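The week the gripper lost its zero

I had planned to write this month about how we pick objects for tabletop sessions. I will get to that some other time. What I have instead is a fault that took most of a week to find, and I want to write it down while I still remember which parts I got wrong.

Background for people who don't know the setup. We record manipulation data with a hand-held gripper, the kind a person carries around and operates with a trigger. It has a wide-angle camera on it and two soft ribbed fingers. The finger opening is logged along with the video, and later a policy is trained to predict both the motion of the hand and the opening of the fingers. Our logging software is called Leris. The processing pipeline that turns a session into training episodes is called Bokunora. I did not name either of them.

The fault was in the finger opening, and for a while I was sure it was somewhere else.

What we noticed first

Lacey Hebden runs the arm in the lab. She had a small policy trained on the May sessions and was testing it on the simplest task we have, which is to pick up a light object from a table and set it down a short distance away. The arm went to the right place. It lined up well. Then it closed the fingers partway, stopped with a visible gap on each side of the object, and lifted nothing.

A missed grasp is normal. This was the same miss over and over. The arm would come down, close to the same width, go up, travel across the table with nothing in its fingers, and open them over the drop spot as if it had done the job. She sent me a clip of it with no message attached.

My first answer was that the policy needed more data. I say this a lot and it is sometimes true. She pointed out that the earlier policy, trained on less, had no trouble with the same object.

My second answer was that the arm's own gripper was out of adjustment. She had checked that before writing to me. She checked it again while I was on the phone, with a set of gauge blocks, and it was fine at every width she tried.

Then it got less harmless. She switched to an older checkpoint fine-tuned on a mix of old and new sessions, and that one had the opposite problem on some objects. It closed too far and kept pushing. On a hard plastic cup the motor stalled against the cup, the current limit did not trip when it should have, and the finger mount on one side cracked. She hit the stop. She was standing outside the taped line, her hands were nowhere near it, and the only damage was the mount. But the current limit is supposed to be the thing that catches this, and it had been set high for a different test and never set back. That is a separate fault from the one I was looking for, and I think it is the more serious of the two. I'll come back to it.

Looking at the sessions

I pulled the raw recordings instead of the processed ones. I should have done this on the first day. The processed episodes are cropped and resampled, and the opening value has already been scaled to run from zero for closed to 100 for open. If something is wrong before the scaling, the scaled number hides it very well.

The sessions in question were recorded on a table beside a hallway, with ordinary things on it. The view from the gripper camera takes in most of the corridor as well.

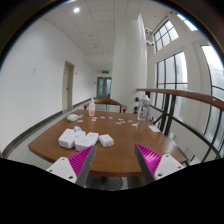
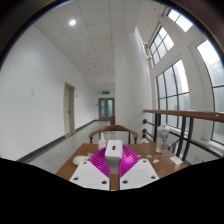
Both views are over the hallway table, from the hand-held gripper.

I went through the recordings with the logged opening plotted under the video. What I wanted was the moments when the fingers were plainly shut, pads touching, because at those moments the log ought to say zero. In the first sessions of the batch it did. Partway through, it stopped. The pads would be together in the video and the log would say the fingers were open by a small amount. The number changed between sessions, and never during one.

That last part should have told me where to look. If a sensor is slipping mechanically you expect it to drift while somebody is using it. If the number only changes between sessions, then something that happens between sessions is changing it.

I did not draw that conclusion. I took the gripper apart.

The part where I took the gripper apart

I had convinced myself that the encoder magnet had come loose. We had a loose magnet last year on an older unit and I spent a long time on it, so it was the first thing I thought of. I pulled the cover, marked the magnet and the shaft with a paint pen, and worked the trigger 100 times. The marks stayed lined up. I heated the housing a little with a hair dryer and did it again. They stayed lined up.

I then looked at the pads. They are soft, and soft pads compress, so "closed" depends on how hard you squeeze. This is real, and it does put some noise in the zero. It was much too small to explain what I was seeing. I swapped in a new pair to be certain and got the same thing.

I also replaced the cable, for no good reason.

When I put it back together I ran the startup calibration, the way we do at the start of every session. You power on, you close the fingers fully, you hold, the light changes, you open fully, you hold, the light changes again. Leris stores the two ends and scales everything in between.

I was tired and I let the trigger out early. The light changed anyway.

What it was

Two updates ago we changed the calibration routine to make it faster. The old version waited until the reading had been steady for a while before accepting it as the closed position. People complained about the wait, and the complaint was fair, because if you power-cycle between sessions you spend a lot of your day squeezing a trigger and looking at a light. So the new version takes the lowest reading it sees in a short window after power-on, then turns the light over.

The window starts when the board boots. The board now boots slower than it did, because of another change in the same update. If you pick up the gripper and squeeze right away, you are squeezing before the window opens. By the time the routine is looking, a lot of people have started to relax their hand. It takes whatever it gets. If you happened to be fully closed, good. If your fingers had come back out a little, that became the new zero.

So the offset depended on the habits of whoever was holding it. Slow, careful people got a good zero. Quick people got a bad one, and they got a different bad one every time they power-cycled. I went back through the session list and my own sessions were among the worst. I do a lot of these and I have stopped looking at the light.

The two failures on the arm both come out of this. With a zero taken while the fingers were partly open, the true closed position falls below the bottom of the scale. One version of the pipeline clipped those values, and another version shifted them so the lowest value in each session became the bottom. Bokunora had been through both versions during the month. Mixed together in one training set, the same logged number meant different widths depending on when the session was processed. One policy learned to stop short. The other learned to keep closing past contact on some objects.

I had been assuming one cause with one direction of error, and I threw out the right explanation early on because it would not explain both of them.

Fixing it

The calibration now waits for a steady reading again. It is slower and people will have to put up with it. It also refuses to finish if the range between closed and open is shorter than it should be for that unit, and it says so on the screen in words. The light was doing too much work before.

For the recordings we already had, I was able to recover most of them. Any session where the fingers visibly close on nothing at some point gives you a true zero from the video, and you can shift the log to match. I did this by hand for the first few to see if it made sense, and then wrote a small script that finds the candidate moments and asks a person to confirm each one. Sessions where the fingers never fully close are harder. I have set those aside. I could guess at the offset from the sessions on either side, but the whole problem was that the offset changes at every power cycle, so a guess would be worth very little.

Bokunora now does neither the clipping nor the shifting. If a value lands outside the range it marks the session and stops. Somebody then has to look at it, and that is annoying, and it would have saved me the week.

Lacey retrained on the corrected set. The short stop is gone on the object that started all this. She still sees missed grasps, but they are the ordinary kind, a bit left or a bit right, and they aren't all the same.

The current limit

Back to the cracked mount. The limit on the arm's gripper was raised for a test with a heavier part, and the change was made in the saved configuration, so it survived restarts. There was no note. The person who raised it was me.

We have changed three things about it. The limit in the saved file can't be edited from the operator screen any more. A temporary limit can be set, and it goes away when the arm is powered down. And the startup check now includes closing on a foam block with the current displayed, so that whoever is running the arm sees the limit trip before any policy is allowed to move anything.

I would also like a hard stop on closing width that doesn't depend on current at all. That is on the list for the next revision of the mount and I have a rough drawing of it. The replacement mount is printed and fitted. The broken one is on my desk with the crack facing up.

If you use a hand-held gripper with any kind of power-on calibration, it is worth an hour to do it badly on purpose and see what gets stored. Squeeze too early, let go too early, don't squeeze at all. On ours, not squeezing at all also turned the light over. I found that out after I had written most of this post, and the fix for it went in this morning.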